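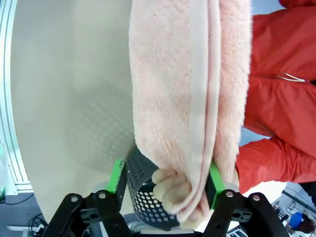 # How to bring stiff towels back to soft

In my first rented flat in Vastgate the water was so hard that the kettle became white inside after a short time. I did not connect this with my towels. I thought only that I had bought bad ones. They came off the line like thin boards, and they pushed the water around on the skin and did not take it in. I bought new ones, and after one summer the new ones were the same.

Later I worked in the linen room of a guesthouse in Skudimdale, and there I learned to wash towels in a proper way. My teacher was Teodoro Goicoechea, who had done hotel laundry for most of his life. This page is mostly his method, with some changes I made for a home machine.

It works for cotton terry, and also for cotton waffle. It is not for bamboo or microfiber, please follow the label for those.

## Why towels become stiff

A terry towel is made of small loops. The loops take the water. When they are clean and standing up, the towel is soft. When something sticks to them, they lie flat and hold together.

What sticks is usually one of these:

- old detergent that was not rinsed out
- fabric softener, which leaves a coating on the cotton
- minerals from hard water
- body oil and cream

In most homes it is a mixture, and the mixture is the reason that one more normal wash does not help. You add detergent to a towel that is already full of detergent.

## A small test before you start

Put one drop of water on a dry towel. If the drop goes in at once, your towel is fine and needs only better drying. If it sits on top like a small ball, there is a coating, and you should do the full treatment.

Try the drop in the middle of the towel, not on the flat border. The border has no loops and it takes water slowly even when the towel is new.

## What you need

- washing soda (sodium carbonate, not baking soda)
- your usual detergent, without softener in it
- citric acid powder
- a bathtub or a large bucket
- rubber gloves

Do not mix the washing soda and the citric acid together. They work against each other and you will have only foam. Also, never use citric acid or vinegar in the same wash as chlorine bleach. This makes a dangerous gas.

## Step 1: Soak

Fill the tub with hot water from the tap, enough to cover the towels well. Put in 2 tablespoons of washing soda for each bucket of water and stir until you can't feel any grains at the bottom. Wear the gloves, the soda dries the hands very much.

Put the towels in one by one and push them under. Leave them until the water is cool. I usually do it in the evening and come back after dinner, but one night is also all right for white towels. Colored towels I take out earlier. Red, pink and dark blue should be soaked apart from the others the first time, because you don't know yet how much color they will give.

The water will probably be gray. The first time I was ashamed when I saw it, as these were the towels I called clean.

## Step 2: Wash with very little detergent

Squeeze the towels and put them in the machine. Fill the drum not more than two thirds. Towels need place to move, and a full drum is the most common mistake I see.

Use half of your normal detergent. Choose the warmest program that the label allows and put on the extra rinse if your machine has this button.

When the rinse is running, look through the door. If you still see foam at the end, run one more rinse with no product.

## Step 3: The acid rinse

Citric acid takes away the minerals. Dissolve 2 teaspoons in a cup of warm water and pour it in the softener drawer. Then run a rinse and spin.

Teodoro used white vinegar for this in his early years. He stopped when the rubber parts of one machine became soft, and he blamed the vinegar. I can't say if he was right, but I followed him and I use citric acid, only now and then and in this small amount. Check the book of your machine before you start, some makers do not want any acid in the drawer.

## Step 4: Shake, then dry

I think this step does half of the work, and it costs nothing.

Take each towel out as soon as the machine stops. Hold it by the two corners of a short side and shake it hard, like you want to make a noise with it. Turn it and shake from the other side. The loops were pressed flat by the spin, and the shaking lifts them again.

**On a line:** hang the towel open, not folded double, with air on both sides. A light wind is better than strong sun. If you can, bring it in when it is still a little damp at the hem, shake it again, and finish it inside.

**In a dryer:** medium heat, and stop when the towels are just dry. Too long in the dryer makes the cotton hard and the loops break. You will find them in the filter.

**In a small bathroom:** hang it over a bar near an open window. A bunched towel stays wet in the middle and then it smells, and you must begin again.

## How often to do this

The full treatment I do in spring and again in September. Between, I only use less detergent and shake the towels. The softener I gave up completely – I don't miss it.

If your water is soft, as it is in Cerkulport where my sister lives, you may need the acid rinse almost never. She does only the soak.

## Problems I had

**The towel is softer but it still smells.** The soak was too short or the drying too slow. Repeat the soak with fresh water. Look also at the rubber ring of your machine, the smell can come from there.

**A loop was pulled out.** Cut it with scissors, level with the others. Do not pull it. In terry a cut loop does not open the cloth, but in waffle be more careful and push the thread back with a needle.

**The border became narrow and wavy.** The border shrinks more than the rest. Pull it straight with both hands when it is wet, before you hang it. It will not become like new, but it lies better in the cupboard.

**There is no difference at all.** Some towels are only old. When the ground shows between the loops, no washing can bring the loops back. I cut these in four and keep them for the floor.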